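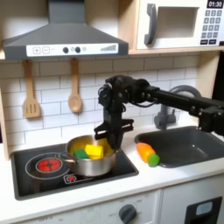 Gripper above the steel pot on the play kitchen's cooktop.

How to write up a Phase 1 autonomy trial so you get a Phase 2

By Peninah Kaijage
Wednesday, May 17, 2023

You ran your trial, the vehicles came back (most of them), and now the sponsor wants a report. Set aside two full days and hide your calendar. I wrote the one for our harbor survey project, Skalluva, in a single night, and it read like it.

What you need before you start

The original proposal, the signed test plan, the run logs, and the person who changed the test plan on the dock without telling anyone. Bring them coffee. You need their notes more than they need your opinion.

Step 1. Go back to what you promised

Copy every objective out of the proposal, word for word, into a table. Ours had 16. Next to each one write "met," "partly met" or "not met." Resist "substantially met." Reviewers have seen that one before and they know where it lives.

Step 2. Sort the runs

Put every run in the table, including the ugly ones. On Skalluva we logged 98 runs, and eight were called off before the boat left the slip. Those eight go in too. If they vanish, someone will notice the gap in the run numbers, and it will be the someone with the budget.

Step 3. Define "intervention"

Write one sentence saying what counts as a human stepping in, then apply it to every run. Our partners at Billau counted a hand on the controls. We counted a radio command. For almost four weeks we sent each other charts that disagreed, each more politely labeled than the last.

Step 4. Describe the weather plainly

Give wind, wave height and visibility from the instruments, with times. "Challenging conditions" tells a reviewer that you were cold.

Step 5. Write the failures section first

Use one paragraph per failure: what the vehicle did, what it should have done, what you changed. Ours opened with the Kukumik navigation box deciding that a moored barge was open water. It got more questions than anything else in the report, and most of them were useful.

Step 6. Ask for something specific

Close with the Phase 2 work, the site, the months and the cost. We asked for Ndung'u Point in October, with two surface boats and one underwater vehicle. Leave the roadmap graphic with the arrows for the slides.

Before you send it

Check that the run numbers in the text match the table. Check the classification marking on every page, appendices included. Then take the word "seamless" out. It's probably in there twice.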